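Speaker notes: What a good support assistant does all day
Talk for the staff development afternoon, Jekora High School
Sugeng Lumenta, learning support lead
December 2024

14 shares | 3 comments

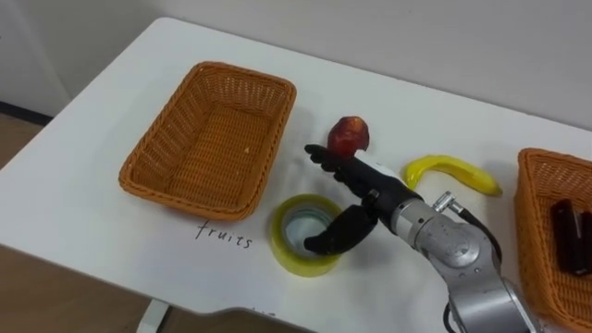 Start with the hello, then go straight into the story about the timetable. Don't read it out, just tell it!

When I came to Jekora I was handed a timetable with my name on it and a list of pupils, and I thought, lovely, I'll sit next to these children and help them. I lasted until break. A boy in Year 8 turned to me and said, very politely, "Could you go and help someone else for a bit?" He was right, too. I'd been answering his questions before he'd read them.

(Pause. People usually laugh, let them.)

So this talk is about the space between sitting beside a pupil and doing the work for them. I love this subject and I will run over if someone doesn't wave at me. Afiq has promised to wave.

FIRST BIT: waiting

Ask the room: how long do you wait after a pupil gets stuck? Hands up for five seconds, ten, longer.

Most of us wait far less than we think. Prasetyo Sumampouw and I sat in on each other's lessons all through July and wrote down every time one of us stepped in. We ended up with 632 notes, in terrible handwriting, and almost all of mine began with me talking. His were much better. He taps the page and then looks away, and the pupil has room to have a go.

Try it with the person next to you. One reads the puzzle on the sheet, the other helps using only taps and nods. Two minutes. (Sheets are in the blue folder. Bring spares.)

SECOND BIT: talking to the teacher

This is where I get excited, sorry in advance. Amirul Nasution teaches geography and sends me her plan the evening before. It's often a single line: "Maps, then pairs, Derklow worksheet, hard bit is the scale." That one line changes my whole morning. I can cut up the map, find the big ruler, and have a quiet word with the pupil who hates working in pairs.

Teachers in the room: please send the line! It can have spelling mistakes in it.

Assistants in the room: ask for it. Ask again in a week if it stops coming.

THIRD BIT: stepping back

Tell the Teixeira trip story here if there's time. Short version: the pupil I'd supported for two years bought her own ticket, asked for her own change and didn't look round for me once. I was behind a pillar, beaming.

If short of time, skip to Ridwan's question, which he asks at every review meeting: "What did you stop doing this term?" I think it's a brilliant question. Give them a minute to write an answer down. Nobody has to share.

QUESTIONS

Likely ones: cover lessons, exam access, what to do when a pupil won't have you near them at all. For exam access point people to Ridwan Sembiring, he knows the forms far better than I do.

Say thank you to the Ekell room team for the chairs. Collect the pens back in.

Related
Settling in a new support assistant: the first fortnight
Amirul Nasution on one-line lesson plans
Reading aloud with older pupils
Getting ready for review meetings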